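So for my project I looked at who married whom in Hirnovberg, a mill town that had far more single women than single men once the Nellance works shut. I went through 160 entries in the parish register and wrote down ages, trades and home villages — slow going, and the handwriting in January was awful. Most brides had found a husband from outside the town, often from Cevitholm over the river, and they married later than I'd guessed.

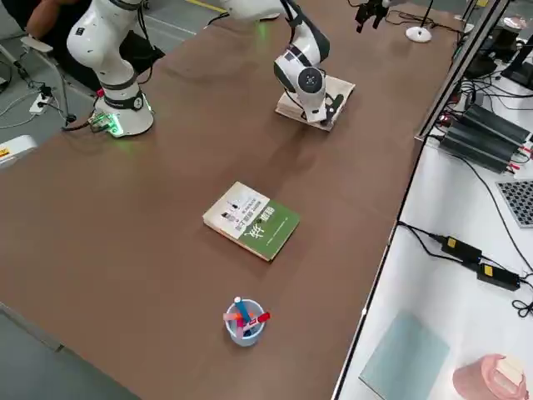 Hooman Nouri read my first draft and asked whether I'd missed the couples who simply lived together and never signed anything. Fair point! The register can't show them, so I've changed my title from "families" to "marriages". I'd still love to try the rent books next, if the archive lets me loose on them.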